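Plestitz Classroom Reading Kit
By Yareli Nava
December

Our second grade team has been using the Plestitz kit all fall, and I'm so glad we talked the school into it. It's a set of 100 short books, sorted into five reading levels, with a teacher guide and a record sheet for each child. The stories are funny, the kids trade them like cards, and even my slowest starters ask for "one more" before lunch!

The levels overlap a little, so a child can move up without hitting a wall. I also love the guide — two pages per book, with questions you can really use and no script to read aloud.

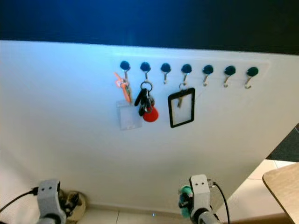

Row of seven hooks, three in use

Each book has a sturdy cover and large type. The Gendari edition adds 95 take-home sheets in English and Spanish, and my families have used every one of them. Refills come from Mertens and got to us in four days.

If your school already owns the older kit, the new record sheets fit the same binder. The level colors have changed, though, so keep the chart from the guide handy for the first week or two.

Comments

Kobe Verhoeven: Does level three still have the whale story? My class wore ours out.

Yareli Nava: Yes, and there's a second whale book now!

Veerle Van Dijk: We use it with first grade too. Start at level one and go slow.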